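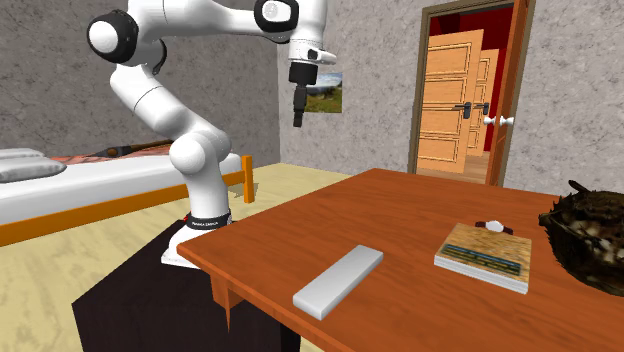
A white robot arm beside a reddish-brown table.

Search Type a word
Reading time: 1 min

Does your step counter tell the truth?

A step counter can't see your feet. It feels your wrist move, then makes a guess. Brush your teeth with it on and you may get steps for standing still!

Push a cart, and your hand barely swings — so real steps can go missing.

Be careful with the calorie number too. It's a bigger guess. Ads don't say that very loudly.

Want to check? Walk 50 steps, counting out loud. Does the watch agree? Try it again with your hands in your pockets.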